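Bramby Floor Coverings: Call for Household Participants, Surface Wear Study

Bramby is recruiting households for a study of how finished wood floors wear under ordinary domestic use. The study compares two lacquers, Deltano and Liapis, applied to existing boards in one room of each home.

Participation lasts 6 months. A technician will sand and coat the test area, then return once a month to measure gloss and scratch depth. Each return visit takes under an hour. Between visits, the room should be used and cleaned as normal.

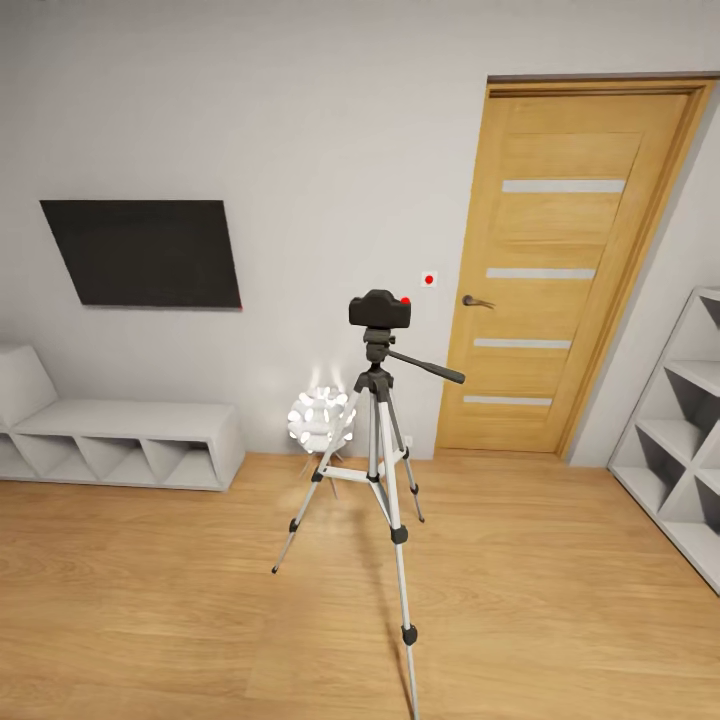

Surface Testing Department, Mamgate Site

To be eligible, you must:
- own your home, or have written consent from your landlord
- live within 5 miles of the Mamgate site
- have a room with a solid or engineered wood floor that is in daily use
- be able to keep the room clear for two days while the coating cures

Floors with underfloor heating cannot be accepted. Homes with dogs or cats are eligible, but please state this on the form, as pets are recorded as a separate variable.

Participants must not apply wax, polish or oil to the test area during the study. Rugs may be used if they were in place beforehand. Moving a rug should be noted in the log sheet, with the date.

Households completing the study will receive a payment of £200 and may keep the new finish. Those withdrawing early will be paid for each completed visit.

Coatings will be applied from April onwards. Application forms are available from the Mamgate reception desk or by post. Please include the approximate age of the floor, the species of wood if known, and details of any previous treatment. Incomplete forms will be returned.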